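Chapter 4: Picking a Gripper You Can Live With

I learned to compare grippers by doing dishes. Şengül Soylu, who ran our bench at Sivent, wouldn't let me near a spec sheet until I'd watched 100 pickups, and I'm glad she didn't!

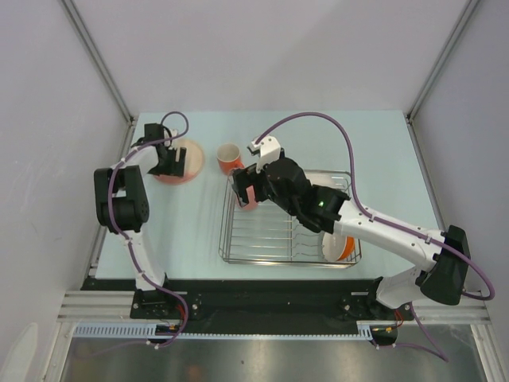
Dishes are a wonderful test because every piece asks for a different grip. A plate lying flat gives you only its rim to work with. A mug like the pink one over the rack is friendlier, but now the wrist has to hold it clear of the wires (and you have to think about where that purple cable goes).

So start with finger shape. Narrow tips get into tight spots, and they also wear, so look at them often. 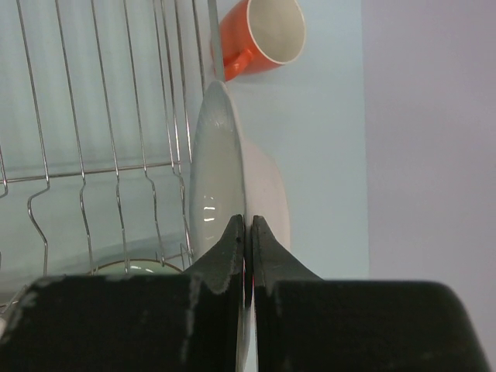 Figure 4.1 Tapered fingers on a plate rim. Note the scuffing on the left finger.

Next comes the opening. I write down the widest gap first, then try each dish 30 times before I change anything. 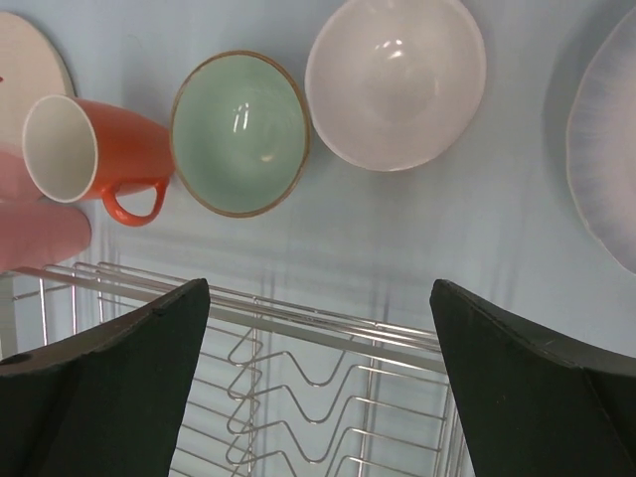

Figure 4.2 Fingers apart, with cup, bowls and plates beyond the rack.

Grab a notebook and we'll begin with plates.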